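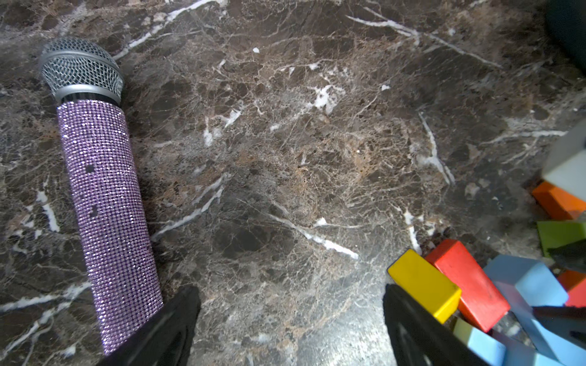
贴了水钻的麦克风，和小朋友的积木放在同一个房间里玩，检查的时候最该看什么？

最该看水钻有没有脱落。掉下来的小钻颗粒很小，又亮，三岁以下的孩子很容易捡起来放进嘴里，所以要先看手柄表面，再看台面和积木缝里，最后看地上。看完这一项，再看网罩、电池和积木本身的棱角。

Velwood 亲子活动室　小道具与积木安全检查表（附备注）
适用范围：唱歌角、积木角、中间的石台面，以及两个角落共用的收纳箱
检查时间：上午开门之前一次，傍晚收拾之后一次
填写方法：在每一项后面写“好”“待修”或“停用”，备注想写多少写多少，写不下就写到背面去

先跟接手这张表的朋友唠叨几句。这份表最早只有半页纸，后来每碰到一件小事就往上添一行，添着添着就成了现在这个样子。看着长，真正做熟了，一圈走下来也就是一杯茶的工夫，23项里面大半都是看一眼、摸一下就能过去的。新来的朋友头几次慢一点没关系，请一定照着顺序走，别跳着填，跳着填最容易漏掉台面底下和箱子角上的东西（我自己就漏过，还不止一回）。

一、麦克风

1. 手柄上的水钻是否完整
结果：待修
备注：淡紫色那支，手柄上整排整排的小水钻，孩子们喜欢得不得了，抢着要拿。手柄上有两处小缺口，一处在手柄靠上三分之一左右的地方，另一处再往下一点，两处都露出深色的小方块。缺口本身摸着不碍事，要紧的是缺口边上那一圈钻。请用指腹顺着缺口四周慢慢推一遍，有哪一颗会动，整支就先收进高柜，别想着“下午用完再说”。

2. 缺口边缘是否刮手
结果：写“待看”，由傍晚班补填
备注：大人的手皮厚，有时候觉不出来。可以拿一小块旧丝袜在上面轻轻拖过去，勾丝了就说明有棱。这个土办法是从缝戏服那里学来的，很灵，丝袜放在检查篮的侧袋里，用坏了跟我说，我家里还有好多。

3. 网罩有没有凹陷、翘丝、松动
结果：好
备注：银色的金属网，编得细细的菱形格，下沿有一圈光滑的银色包边。看的时候从侧面斜着看，凹下去的地方会比正面明显得多。包边要摸一整圈，尤其是跟手柄相接的那一段。网丝要是翘起一根，请不要用指甲去按，按回去过两天又会翘起来，直接停用。

4. 网罩与手柄之间的深灰色圈是否拧得紧
结果：写“好”之前请先轻轻转一下
备注：往两个方向各转一点点就够了，别使劲。孩子们特别爱拧这里，拧下来还会把网罩当成小碗装积木，可爱是可爱，里面的零件就全露在外面了。

5. 网罩是否擦过
结果：每次换一拨孩子都要写一次
备注：用拧干的布擦，布上不要滴水。嘴巴贴得最近的就是这个地方，感冒多的时候请多擦一遍。消毒湿巾也行，但请绕开水钻那一截，酒精碰多了，胶会发脆，钻就一颗一颗地往下走。

6. 电池盖（有的话）是否需要工具才能打开
结果：每支分别填写
备注：各支的构造不大一样，有的盖子在底端，有的压根儿没有盖子。凡是徒手就能打开的，一律放在高柜，由大人看着用。换下来的旧电池马上放进铁盒，不要搁在台面上“等会儿再丢”。纽扣电池尤其要当回事，万一怀疑孩子吞了，别观察、别等，马上去医院，路上再打电话通知家里人。

7. 音量
结果：每支试一句
备注：对着唱一句就行，唱什么随便，早上嗓子没开的可以念一段天气。听着觉得刺耳就往小里调，孩子们会把它凑到别人耳朵边上去喊，这一点怎么讲都讲不住，只能从音量上下手。

二、补胶与停用

8. 缺钻的地方要不要补
结果：由负责修补的人填
备注：我的意见是，两三颗的缺口可以补，成片松动就不要补了，把那支换下来给大人的晚间合唱用。补的时候用 Guretti 的那管慢干胶，点上去以后平放，放满40小时再拿出来。有朋友嫌久，我也嫌久，可早拿出来的那一回，一下午就又掉了，等于白忙。

9. 补胶期间是否挂了停用牌
结果：挂了写“好”
备注：牌子是黄绳子那种，挂在高柜的把手上，不要挂在麦克风上，孩子会去拽绳子。

10. 备用水钻是否锁好
结果：好
备注：小瓶装，放在高柜最上层，瓶盖拧紧再放。别为了方便把瓶子塞进围裙口袋，一弯腰就滚出来了。备用钻是在 Piątek 手工店买的，尺寸写在瓶底，颜色稍微有一点偏粉，补上去细看是能看出来的，家长问起来就大大方方说补过。

三、积木

11. 表面漆有没有起皮
结果：红色那块有几处小擦痕，其余好
备注：擦痕和起皮是两码事。擦痕是平的，手指滑过去没有感觉，可以继续玩；起皮会有个边，指甲能挑起来，挑得起来就停用。请不要真的用指甲去使劲挑，试一下有没有边就好，我见过好好的漆被查坏的。黄的、红的、浅蓝的都要看，浅蓝那几块颜色淡，窗边光强的时候什么都看不出来，拿到背光的地方再看一眼。

12. 棱角
结果：每块转着摸一圈
备注：长条的两头最容易磕。磕出来的小坑可以用细砂纸轻轻磨圆，磨完要用布把木粉擦干净。磨得露出大片木头的就不再放回去了，留给手工课当底座。

13. 开裂和木刺
结果：好
备注：顺着木纹看，逆着木纹摸。裂缝能塞进一张名片的角，就停用。雨季里木头胀胀缩缩的，这一项请多费点心，春天和秋天倒是还好。

14. 尺寸
结果：用小筒量
备注：检查篮里有一个小零件量筒，整块能掉进去的都不能给三岁以下的孩子。大积木不用块块都量，形状小的、短的拿来试就行。家里带来的积木混进来是常有的事，请挑出来放在门口的认领盘里，别混着收，也别丢，丢了人家要伤心的。

15. 堆放方式
结果：待整理
备注：检查的时候积木常常是歪歪斜斜叠成一堆的，一块靠着一块，这时候请先摊开再看，不要从堆里抽，一抽就滑，滑下来砸到脚背可疼了。摊开以后同色放一起，看漆面会快很多。收回去的时候长条平放，别竖着插，上面也不要再压别的东西。

16. 有没有夹着小东西
结果：摊开以后填写
备注：水钻、贴纸、饼干渣、橡皮头，什么都有过。淡紫色的小钻落在浅蓝色积木旁边特别不显眼，手电筒贴着台面平着照，会闪一下的就是它。找到的小钻请放进有盖的小瓶，傍晚班要拿它跟手柄上的缺口对一对。

四、台面

17. 台面上有没有水和胶
结果：好
备注：深棕色的大理石台面，花纹好看是好看，就是太会藏东西了，水渍、胶点、小碎屑往花纹里一躲，站着根本看不见。请蹲下来，眼睛跟台面差不多高，迎着窗子看过去。积了水先擦干再放麦克风，这个先后别反过来。

18. 台面的边和角
结果：每个角都按一下防撞套
备注：防撞套用久了会松，按一下要是能转就重新贴。旧胶要先刮干净，刮的时候用塑料刮板，铁的会把石头刮出白印子。石台面硬，孩子跑过来磕一下可不是闹着玩的。

19. 麦克风与积木是否分开放
结果：待整理
备注：我知道孩子不分，他们唱到一半就去搭房子，搭到一半又回来唱，挺好的，玩的时候不用管。收的时候要分开。积木压着水钻蹭来蹭去，钻掉得快；麦克风从积木堆上滚下去，网罩也容易磕瘪。唱歌的东西放左边的软垫盒，积木进右边的矮箱，中间留一条空。

20. 有没有东西搭在台面边沿外头
结果：好
备注：手柄露出去一截最招人伸手。整支往里推，推到孩子踮脚也够不着的地方。

五、收纳箱与地面

21. 矮箱的盖子
结果：缓降不灵，待修
备注：Tiltlow 那只矮箱，盖子本来是慢慢落下来的，最近落得快了。修好之前请把盖子整个拆下来靠墙收着，箱子敞着口用，难看一点，手指头安全就行。拆盖子的螺丝一共4颗，装在信封里贴在箱子背面，别弄丢了。

22. 地面
结果：每次都要跪下来看一遍
备注：膝盖不好的朋友请叫别人代劳，千万不要逞强。重点看地垫的接缝、踢脚线和矮箱底下。先看再扫，扫帚会把小钻推进缝里去，吸尘器放到最后。

23. 检查篮里的东西是否齐全
结果：量筒、手电筒、丝袜、小瓶、软布、细砂纸、塑料刮板
备注：少了哪样就写在这里。手电筒最爱跑，请用完就放回来，别顺手放进自己包里带回家（放过的人不用脸红，放回来就好）。

傍晚班补记

第2项补填：丝袜在上面那处缺口的下沿勾了一下，很轻，下面那处没有勾。换了一块新丝袜再试，还是同一个位置。已经放进高柜，停用牌也挂好了，明天先不拿出来。唱歌角暂时用另外那支没有贴钻的，声音小一点，有个小朋友不太高兴，后来给了她一串铃鼓，也就高兴了。

第16项补填：手电筒照过了，台面、积木缝、矮箱底下都照了，一颗也没找到。缺口的钻什么时候掉的，我们翻了前面的表也没翻出来，3月的记录里写的是“手柄好”，再往后有几张那一格是空着的。往后这一格请不要空，哪怕只写一个“好”字。

第11项补填：红色那块我也摸了，擦痕是平的，没有边，同意继续用。

第21项补填：盖子拆了。信封的胶粘不住，我多贴了一条。

关于频次，另外商量一件事

原先写的是早晚各一次，唱歌角人多的时候，我觉得中间应该再加一次只看麦克风的，第1项到第5项，别的不看，上午10点半第一拨孩子吃点心的时候正好有空档。不另外做表，就写在早班那张的空白处，注明时间就行。愿意的朋友在下面画个圈，不愿意的也请写一句怎么想的，我们再改。

家长问起来可以这样回答

有家长会问，自己家里那支贴钻的能不能带过来用。可以带，进门先过一遍第1项到第6项，过了就能用，过不了的请家长自己收好带回去，我们不代为修补。也有家长问要不要干脆把所有亮晶晶的都撤掉。我个人舍不得，大一点的孩子拿着它站得笔直，平时不爱开口的也肯唱两句。不过三岁以下的小小班，请一律用没有贴钻的，这一条没有商量的余地，家长在旁边陪着也一样。

填好的表夹在门后的蓝夹子里，新的放在上面。背面写了字的，请在正面右下角折一个小角，下一班看见折角就知道要翻过来看。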